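Tuvadach Kitchen Products
Darnska Burr Grinder: Owner's Guide
Section 4. Setting Up, First Grind and Routine Cleaning

If you skipped Sections 1 through 3, welcome. They cover the parts list, the electrical warnings and a diagram of the hopper that even the people who drew it find confusing. Go back for the electrical warnings at least. The diagram will keep.

4.1 Before you plug anything in

1. Take the grinder out of the box and remove the cardboard collar from around the base. Remove the second cardboard collar, the one you thought was part of the first.

2. Check that you have the grinder body, the hopper with its lid, the upper burr (a steel ring with teeth, wrapped in paper), the grounds bin and the cleaning brush. The brush is taped inside the bin. Most of the calls we get about missing brushes end there.

3. Wash the hopper, lid and bin in warm soapy water and let them dry completely. Do not wash the burr. Do not wash the grinder body, however much it seems to be asking for it.

4. Set the grinder on a level surface, at least a hand's width from the wall, and away from the stove. Steam and ground coffee make a paste that sets like grout.

CAUTION: The burr teeth are sharp. Hold the ring by its outer edge or by the two tabs. Unplug the grinder every time you take the burr out, including the times you are only having a quick look.

4.2 Fitting the upper burr

1. With the grinder unplugged, hold the burr by its tabs, teeth facing down.

2. Line up the red dot on the burr with the red dot on the collar. There is also a red dot on the underside of the base. That one is for the factory and means nothing to you.

3. Lower the burr until it sits flat, then turn it clockwise until it stops. You should feel it seat. If it rocks, lift it out and start over.

4. Fold the tabs down. They go down easily when the burr is seated and will fight you when it isn't. The tabs are right.

5. Put the hopper on and turn it until it clicks. The grinder will not run without the click. A grinder that does nothing at all on its first morning is usually waiting for it.

4.3 Setting the grind

The dial has 70 steps, numbered from fine to coarse. You will use four of them. We suggest starting here:

Stovetop pot: 14
Paper filter cone: 32
Drip machine: 38
French press: 56

Note: Turn the dial toward a finer setting only while the motor is running. Going coarser, you can turn it whenever you like. Turning it finer at rest traps beans between the burrs, and the motor will tell you about it in a tone you won't enjoy.

Note: If the coffee tastes sour, go finer by two steps. If it tastes bitter, go coarser by two steps. If it tastes sour and bitter, try a different bag before you blame the dial. Change one thing at a time and write the number down somewhere other than your hand.

4.4 The first grind

1. Pour a small handful of beans into the hopper. Use old ones. The first batch picks up dust from the burrs and should be thrown out, and this is a decent use for whatever has been at the back of the freezer since March.

2. Put the lid on. Beans jump.

3. Push the bin all the way in until it touches the back wall.

4. Press the button once to start. Press it again to stop. Holding the button down does not make it go faster.

5. When the sound rises in pitch, the hopper is empty. Wait for the motor to stop before pulling the bin out. Everyone pulls it early once.

6. Tap the side of the body twice with your palm to knock down what's left in the chute, then empty the bin and discard the grounds.

CAUTION: Do not run the grinder empty to hear what it sounds like. It sounds expensive.

If the motor stops by itself during a grind, the thermal cutout has tripped. Unplug the grinder and leave it alone until the body is cool to the touch. Then check for a stone, a twig or a bean the size of an acorn. Good roasters miss one now and again.

4.5 Keeping it clean

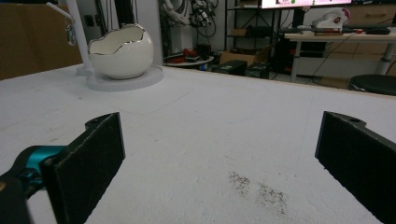 Titilayo Fashola
Technical Writer, Tuvadach Kitchen Products

Ground coffee is light and carries a static charge, and it will travel. A small scatter of dark specks on a white tabletop can be spotted by a visiting relative from the next room. On a dark counter you'll see nothing until you lean on it in a pale shirt. Either way, the cleanup is the same.

After each use

1. Wipe the chute with the dry brush, working downward into the bin.

2. Sweep loose specks into a pile with the same brush before you go near them with a cloth. A damp cloth on loose grounds gives you brown streaks, and on a rough or textured surface the streaks move in.

3. Finish with the damp cloth, wrung out well.

Every two weeks

1. Unplug the grinder. Empty the hopper and lift it off.

2. Unfold the tabs, turn the burr counterclockwise and lift it out.

3. Brush both sets of teeth. Use a wooden toothpick for anything packed between them. No knives, no compressed air, no rice. Rice is popular advice and it also voids the warranty.

4. Refit the burr as described in 4.2 and grind a few beans to settle it.

To cut down on static, stir the beans with the handle of a damp spoon before loading them. One stir is plenty. Do not mist the inside of the grinder, and please don't store it in the refrigerator. Aminu Ajayi in our repair shop has a shelf of the ones that were.

4.6 Replacement parts

Upper burr: part 3286
Grounds bin with lid: part 1797
Cleaning brush: part 126 (check inside the bin first)

Order by part number, and include the letter printed after the serial number on the base. Bins for units marked A or B have a shallower lip and will not fit units marked C. They will look as though they fit. They will hold this position until the bin is full.

Section 5 covers the timer, which ships switched off. Leave it off until you have settled on a grind setting.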